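Open day at Pusira: an afternoon with the two-armed robots

Members' visit to the Wetden site, Jan 10, 2025

If you have ever wondered how a robot learns to pick up a box without crushing it, I can now tell you that a fair amount of it happens in a room that doesn't exist. Fourteen of us made the trip out to Wetden for the Pusira open day, and I don't think any of us wanted to leave when the coaches started lining up outside.

We were met at the door with tea and visitor badges, and then split into two parties. Mine went straight upstairs to the simulation room, which I had expected to be the dull half of the day. How wrong I was! Pusira builds software for two-armed robots that will one day fetch and carry in ordinary homes, and nearly everything gets tried on a computer before a real motor turns. The team have built a whole set of rooms for this, with furniture, windows and things on the shelves, and the robot can be dropped into any of them with a couple of clicks.

The demonstration we watched was called Drondel, after the set of tasks it belongs to. The job sounds like nothing at all: take hold of a small object, lift it, and keep the rest of the robot out of trouble while you do it. Our guide ran it at normal speed, then again slowly, stopping whenever somebody put a hand up (which was often). We looked at it from outside and then from the robot's own side of things, looking out over its body, and that second view was the one that won me over. You start to feel for the thing. The room leans over at odd angles, the arms reach up in front of you, and you find yourself willing the fingers to close.

What struck me most was how much of the talk was about the arm that isn't busy. I had assumed that it simply waited. In fact it has to be planned for all the time, so that it doesn't swing into a wall or knock against its partner. One of our party asked whether the robot "knows" it has two arms, and we had a good ten minutes on that alone. The short answer was that it knows where its joints are, and the rest is a matter of training.

Each batch of practice is 700 runs, left going overnight, and the staff look through the failures in the morning over coffee. They seemed to enjoy the failures more than the successes, and they played us a few of the best ones - a dropped box, a missed grab, and a very determined attempt to pick up thin air.

In the still they left up on the big screen while we talked, the left gripper has hold of its little white box and the right one is empty, with its fingers slightly open. The brick wall is as grand as anything in our own clubroom, and I was rather taken with the model aeroplane.

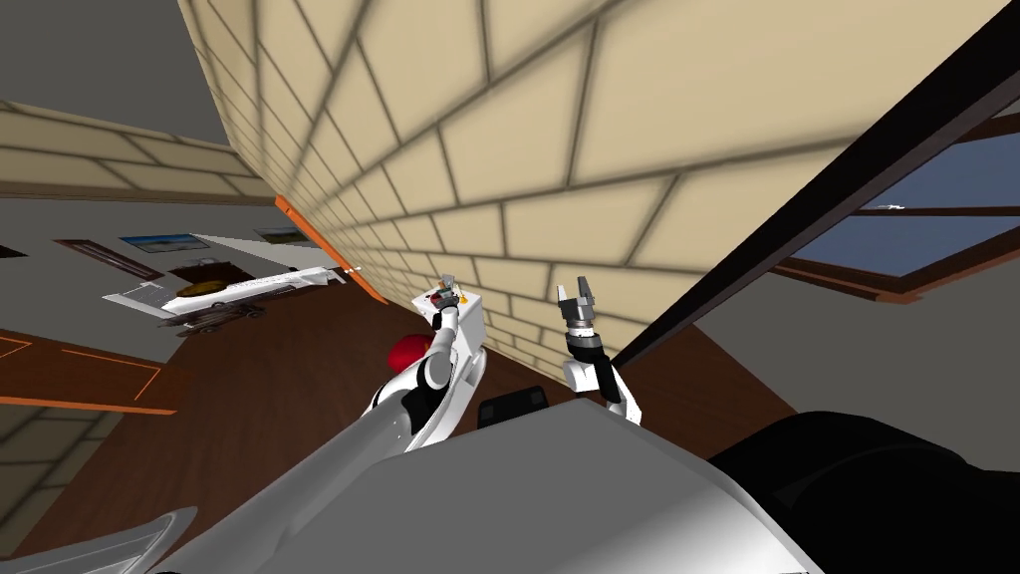
Down in the workshop

After the swap we went down to the ground floor, where there is a real arm bolted to a bench behind a yellow rail. It is slower than its computer cousin and a good deal noisier. We were allowed to guide it by hand, one at a time, and it is surprisingly light to push. I moved it through a simple reach and it repeated the movement back to me, wobble and all.

The bench and the gripper fingers come from Ait Brahim, a small workshop on the same estate. They had a table of worn-out fingers for us to handle, and you could feel where the pads had gone smooth with use.

Next visit

Pusira have kindly offered us another afternoon in August. Places will be limited again, and the visit lasts 3 hours with a break. There are stairs to the simulation room but also a lift. Please put your name on the sheet in the clubroom if you would like to come, and say whether you need a seat on the coach.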